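Hengate Makers Forum > Robots and Automation > Home builds
Topic: Two hand-held grippers for teaching an arm - jaws, pads, and fruit

Started by sinan_a
May 2023

sinan_a wrote:
Right, I've been promising to write this up for ages so I'm just going to dump it all in one go and you can pick holes in it.

Short version: I want my little arm (the Jarkard one, the kit a few of us bought) to sort fruit out of a bowl. Programming every grab by hand drove me up the wall. So I'm building a pair of grippers you hold yourself, one in each hand, with the camera sitting on the grip looking down past the jaws. You do the job as a person, it records what the jaws saw and how far open they were, and then you try to get the arm to copy you.

The squeeze comes from a trigger and a pushrod. First go had the pushrod running straight through the middle and it jammed whenever you pulled slightly sideways, which is every time because hands aren't square. Second go has a little slotted link and it's much happier. I also put a return spring in, too strong at first. After 300 squeezes my forearm was in bits and I went and found a softer one out of an old stapler.

Pads are where I'm stuck. I've got ridged ones on now, facing each other. They're good on anything with a skin and hopeless on anything shiny. Has anyone tried casting their own? And does it matter if the ridges run across or along?

Also open to opinions on jaw opening. I can get wide enough for a big orange but then small stuff feels vague, because the first half of the trigger pull does nothing useful.

graca_mota wrote:
Oh I love this! Been waiting for you to post it.

Pads: across, so the ridges fight the way the thing wants to slide. I cast some for my cupboard-opener with two part silicone in a printed mould and they came out lovely once I stopped rushing the mixing. First batch was full of bubbles and one side stayed tacky for days. Mix slowly, pour thin from one corner, go and have your tea. I can post you a mould if you tell me the width.

On the trigger, could you make the link not straight? A bit of a curve so it closes fast at first and then slow near the end. My bike brake does something like that.

muammer_s wrote:
I'm going to be the miserable one. Why two? You have one arm. Anything you record with two hands is no use to a machine that's only got one of them. Get one gripper working properly and get 45 decent goes at one orange before you start on bowls.

I'd also say the curved link is asking for trouble. If your reading of how far open the jaws are comes from the trigger side then every bit of slop and curve in between makes that number a lie. Measure at the jaw.

sinan_a wrote:
graca - yes please to the mould! I'll measure the jaw tonight and message you.

muammer - fair on the measuring, it does come from the trigger at the moment and I had wondered. There's a bit of play in it, you can feel a click before anything moves. As for two, I've got the second arm half done under the desk, it's only waiting on a shoulder motor. And some of it really does want two hands. If you pull a pear out from under an orange the orange comes with it unless something's holding it back.

muammer_s wrote:
Then do the pear last.

savvas_p wrote:
Bit of both from me. I did something close to this in April at the shared workshop and what killed me was the clocks. Two grippers, two cameras, two recordings, and they drifted. Only a tiny bit but by the end of a long session the left hand was reaching for things the right hand had already moved. I ended up clapping the jaws together in view of both cameras at the start and the end of each go and lining the files up from that. Ugly but it worked.

How long are your goes? I'd keep them short. Mine got sloppy when I got tired and you can see it in the results, the arm learned my sloppy ones beautifully.

sinan_a wrote:
Clapping! Yes, stealing that. Mine are set to stop after 27 seconds anyway, mostly because the first card I used was tiny and kept filling up, and then I never changed it back.

OK, jaw update. I moved the sensor to the pivot as muammer said (grumble) and the click has gone from the numbers. You can still feel it in your hand but the reading doesn't budge until the jaw does. Took a whole evening because the magnet kept leaping off onto the nearest screw. If anyone else is doing this, glue the magnet in BEFORE you put the screws anywhere near it.

Also tried graca's curved link in card first, then printed. Big things close nicely, and for the last bit you've got loads more control. With the sensor at the pivot the curve doesn't matter to the reading at all, so I'm calling that one a draw between the two of you.

muammer_s wrote:
I'll take a draw.

graca_mota wrote:
I won't, I want the win :)

How's it do on the lime?

sinan_a wrote:
Lime's a pain. It sits down among the bigger stuff and the jaws are wide compared to the gap, so you end up nudging a pear on the way in. I've been coming at it with the jaws nearly shut and opening them once I'm down there. Whether the arm can pick that up from watching me, no idea yet.

Doing it all on the table in the bedroom for now, strawberry tablecloth and all. The basket is a red plastic one with leaf shapes cut in the sides, and it's got oranges, tangerines, pears and the one lime in it. View down the jaws with both grippers out:

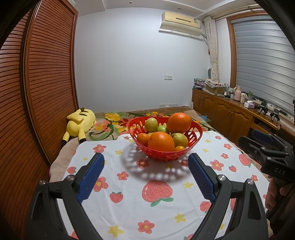 savvas_p wrote:
My worry would be the background. If you record every single go on the same cloth with the same basket, the arm will learn the cloth. Mine went to bits when I moved it to a different bench, and all I'd changed was the bench! I'd do a batch on the patterned cloth, a batch on something plain, then shift the basket round and do it again.

muammer_s wrote:
Disagree, at least to begin with. If it can't do it on one table it won't do it on three, and you'll have no idea which thing broke it. One cloth, one basket, get it going, then start changing things.

savvas_p wrote:
By which time he's got hundreds of recordings that only work in one spot. I've been there, it's miserable going back and doing them over.

sibel_altintas wrote:
Mostly a lurker but I've got an opinion on this one. Could you do one cloth but move the basket every time? Turn it, push it left, push it right, swap which fruit is on top. It costs you nothing and you'd still have only one table to worry about. I did it with pegs on my Oral board and it helped loads. I'd change the light as well if you can, do some with the blind down and the lamp on. Shadows threw mine off more than anything else did, and a basket with holes in it is going to throw plenty of those.

Also what are you using to cut the recordings up? I've been using Flasora and it's fine but it falls over with two cameras.

sinan_a wrote:
sibel that's a really good shout about the shadows, I hadn't given it a thought. The leafy holes make a right old pattern on the cloth. I'll do a mix, some with the blind up and some with it down.

Cutting them up with a script I wrote myself and I'm not proud of it. Happy to share, but it expects the files to be named in a very particular way and if they aren't it just sits there without telling you. I'll tidy it first.

Plan from here: sibel's way with the one cloth, basket moved every go, clap at each end. I was going to aim for 2000 goes but looking at my forearm I think I'll stop at 300 and see what the arm makes of them. If it's rubbish then savvas gets to say so and I'll borrow a plain tablecloth.

graca_mota wrote:
Mould's in the post! I made it a touch wide, you can trim the pads with scissors. Please not the good scissors, the silicone drags them something awful.

muammer_s wrote:
Which pads are you using for the 300? If you swap to the cast ones halfway through, you've got two different grippers in one set of recordings. Different grip, different look in the camera.

sinan_a wrote:
Argh. Good point. I'll wait for the mould then, and finish the second arm's shoulder in the meantime. The pears probably won't last that long so I'll be buying more fruit.

savvas_p wrote:
Get a few different sizes of orange while you're there. And put the script up even if it's messy, I'll have a go at the file names.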